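Selling the good bike and keeping the slow one

I sold my road bike in July. I had owned it for nine years and ridden it less every year, and by the end it was hanging from a hook in the hallway where I hit my shoulder on the handlebar on my way to the bathroom.

The other bike, the one I kept, is a steel touring bike with a rack, fenders and a dent in the top tube. It weighs a lot. I bought it used from a man in Tindholm who had planned to ride it across the country and then had twins. He wanted $700 for it and I paid $700 for it, because I am bad at haggling and it was a fair price.

A few people have asked why I kept the heavy one, so I thought I would write it down.

When I started riding I wanted to be fast. I had a computer on the handlebars and I looked at it constantly. I knew my average speed on the loop out to Andside and back, and I knew it to one decimal place. If I was slower than the week before, I was in a bad mood until dinner. I joined a group that left at six in the morning and I was usually at the back of it. I don't regret that period. I got fit and I learned how to ride close to other people without panicking. But I can tell you very little about the road to Andside from those years except where the potholes were.

Then I hurt my knee. It wasn't a crash or anything worth telling. It got sore, I kept riding, it got worse, and a physical therapist told me to use easier gears and stop chasing people. The road bike didn't have easier gears. The touring bike had a tiny front ring that I had never used, and I started using it.

The first few rides were embarrassing. A woman pushing a stroller kept pace with me on the hill by the water tower. She was nice about it. I got to the top, my knee felt fine, and I had seen a fence I had never noticed before with old license plates nailed along it.

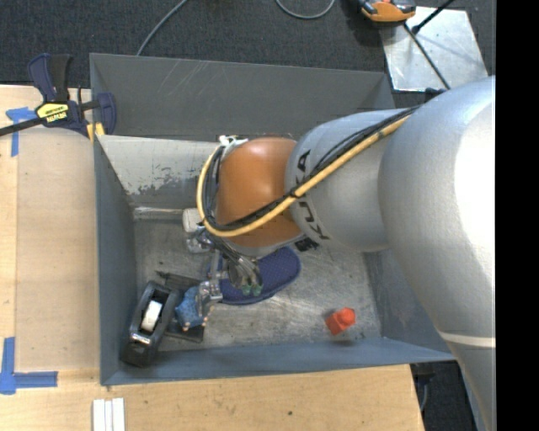

After that I started going places on the bike instead of around a loop. The library first, then the hardware store, then the farm stand past the county line, which is 2 miles farther than I thought I would ever go for tomatoes. I bought a pair of panniers made by Kuusisto. They are waxed canvas, they were expensive, and the left one has a buckle that needs a hard push to close. I can fit a full week of groceries in them if I don't buy a melon.

I kept a notebook for a while. Speed didn't go in it, only where I went and the mileage at the end of the day. When I added it up last winter it came to 1,786 miles since the knee, nearly all of it on the heavy bike. In the same stretch I took the road bike out four times. On two of those I turned around early.

My friend Tania Munasinghe still rides with the morning group, and she thinks I gave up too soon. Her argument is that you need one thing in your life that you are trying to get better at, and that riding to the store doesn't count. I have thought about that a fair amount and I half agree with her. I do miss the feeling of a hard effort that went well. I miss coffee afterward with people who were as tired as I was. What I don't miss is lying awake on Sunday night wondering whether my legs would be any good on Monday.

There are practical drawbacks to the touring bike and I don't want to skip them. It is miserable to carry up stairs, and I live on the second floor. The cantilever brakes squeal in the rain no matter how I set the pads, and I have set them every way the internet recommends. In a headwind with full bags I might as well be walking. The ride to my sister's house used to take me half an hour and now takes 45 minutes, so I leave earlier and she has stopped asking where I am.

On the other side, I can stop whenever I like. The shoes are ordinary shoes. I don't have to change clothes when I get somewhere or walk across a tile floor in cleats like a horse. The tires are wide enough that I took the gravel path along the Tosen canal all the way to the lock, which I had been meaning to do since I moved to this part of the state. There was a heron at the lock, and a man eating a sandwich who told me the path used to keep going for another few miles until a bank gave way. I went and looked, and it does just end, at a chain between two posts.

Selling the road bike was easier than I expected. I cleaned it properly for the first time in a long while, replaced the bar tape and put up a listing. The buyer was a college student who was clearly going to be much faster on it than I ever was. She took it around the block, came back out of breath and said yes before she had both feet on the ground. I threw in the pump and the spare tubes. I kept the computer by accident, found it in a drawer the week after and mailed it to her.

I thought I would feel sad about the empty hook and I did, for one evening. Then I hung my rain jacket on it, and the hallway is a lot easier to get through.

Next job is the rear wheel, which has developed a wobble. I have a spoke wrench and a library book on truing wheels, and the author says a beginner should set aside a whole afternoon — so I'm going to give it the weekend. If it goes badly there is a shop across from the post office, and I can walk the bike there.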